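Threads > Gobnait Lenihan > Packed lunches, week one

Happy 8th January, everybody! My one resolution this year is to stop buying lunch, and since so many of you asked how I plan to manage it with a job that starts at an unholy hour, I'm going to put it all down in one place (get comfortable, you know how I am).

I make lunch the night before, right after the supper dishes, while I'm still on my feet. If I sit down first it's over. I tried mornings back in November and lasted 9 days.

Money, for those who wondered: I was spending 11 dollars a day at the counter downstairs, more when they had the lemon bars. I've told myself the first 100 dollars I save goes toward new boots.

Soup goes in the wide thermos. Fill it with boiling water first, let it stand while the soup heats, then tip the water out. My friend Zawadi Rugemalira taught me that one and I've passed it on to everyone I work with, whether they asked or not!

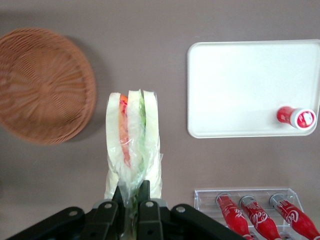 Bread was my big worry, because I can't stand a soggy sandwich and I will complain about it until dinner. So mustard goes against the cheese, never on the bread, and tomatoes get patted dry before they go in between the slices. Three slices of bread in one sandwich, wrapped snug in clear plastic, will see me through a long afternoon, and I like being able to see the layers and know what I've got coming.

Tomorrow is leftover lentils. If you have a good cold noodle recipe, please send it my way, I've only got the one and it needs 19 ingredients.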